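About Mesent

Mesent makes plain building blocks for classrooms, waiting rooms and homes. Justinas Priedītis started the company in 2018 after several years of repairing school furniture, and we still work out of the same building at 2137 Hunt Road. There are eight of us now.

Our first set was Darkavora, long blocks in two colors, brick red and dark green. It is still what most customers order. Zestport, a smaller set for shelves and tabletops, came later and is sold mainly to libraries.

Every color we sell stays in the range for at least five years, so a school that loses a few pieces can order matching ones. Replacement blocks are sold singly. You don't need to buy a new set.
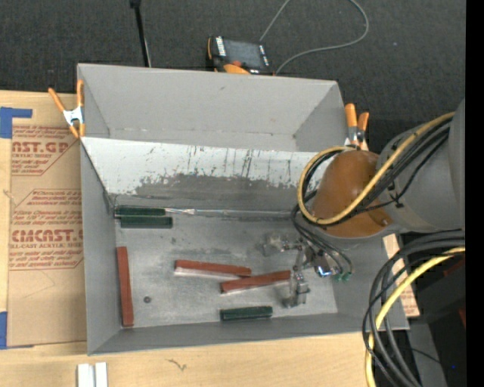 Red and green blocks in a divided gray bin.

Orders are sorted by color and checked by hand before they are boxed. We look at the edges and the long faces first - those are what children hold. Blocks with small color faults go on the seconds list, which we update every Wednesday. They are sold at a lower price and can't be returned.

We don't have a showroom, but you can pick up an order from the side door if you arrange it with the office. Schools can ask for a sample pack before ordering. Samples go out in the regular mail and you keep them.

Mesent closes for two weeks in September. Orders placed during that time ship when we reopen, in the order they came in.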